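Pestura Forum > Manipulation > Perception and Planning
Thread: Waistband grasp selection on crumpled garments

drawer_nine
Original poster
We're on Pestura 4 with the stock cloth segmenter. The task is folding clothes off a bed, starting from whatever heap they land in. For anything with an elastic waistband I want the first grasp on the band, then a second grasp on the opposite side. The planner keeps picking the highest point of the heap instead. On a thick heap that's usually plain fabric, and the second grasp search fails after that.

Training set is 367 demos recorded with hand-held grippers, bedrooms only. White garments are the worst. The mask is fine, but the edge score inside the mask is close to flat.

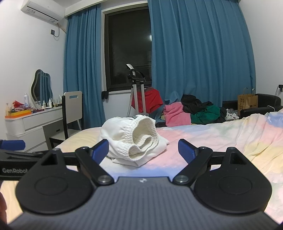 Do I need depth to find the opening of a waistband?
Depth helps, but a wrist RGB view is enough if the edge head was trained on gathered fabric and the camera comes in at a low angle.

That's what the Pestura docs say, anyway. I'm RGB only and not getting it.

lowgain
What's your approach angle? The docs say low but the default approach in the planner is 60 degrees from horizontal, and that's not low. I changed mine to 36 and the band started showing up as a separate region. Set it in the approach block, not in the camera block. The camera block only changes the preview.

drawer_nine
Default. I didn't know the two were separate. Will try it.

kettlestitch
I don't agree that angle is the main problem. The highest-point rule is a fallback. It runs when the edge score is below threshold, so the planner is telling you it has no confidence anywhere. Change the angle and you may get over the threshold on this bedspread and drop under it again on the next one. Retrain the edge head with the rib and pucker labels from Choi. It's a small label set but it separates elastic from plain folds.

lowgain
Retraining takes a day and the angle takes a minute. Try the cheap one first.

kettlestitch
Fine, but log the edge score for both. If it only moves a little you've learned the fix is fragile.

drawer_nine
Ran the angle change on recorded frames. Scores went up on the band and stayed flat on the body of the garment, so that part works. The new trouble is at closing. Ribbed cloth that hangs off the band gets scored almost the same as the band, and the planner is happy to pinch either one.

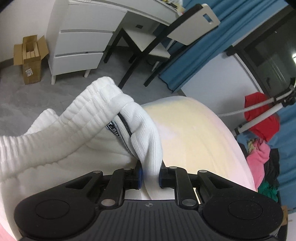

For the second grasp I need to know which of the two I'm holding. Right now the state only stores "edge, closed" and the width between the fingertips. Width doesn't separate them, because a folded rib can be as thick as the band. I'm thinking of adding a label field at the moment of closing and carrying it through to the second search.

mossbank
We did that in Demcombe. The field is easy. The hard part is that the fingertips hide the cloth right when you want to classify it. We take the label from a frame before contact and track the patch until the jaws close. If tracking is lost we write "unknown" and the planner opens and tries again.

kettlestitch
How often do you get unknown?

mossbank
More than I'd like with white on white. Pastel covers are okay. I don't have a clean number because we changed trackers in September and the old logs don't line up.

lowgain
Drollesau has a tracker node that works with Pestura messages. It drops frames if you run it on the same machine as the planner, so give it its own box.

drawer_nine
I'll go with the pre-contact label and the Choi set, in that order. Does the retry in Demcombe go back to the same point or resample?

mossbank
Resample, with the old point masked out. Going back to the same point put us in a loop.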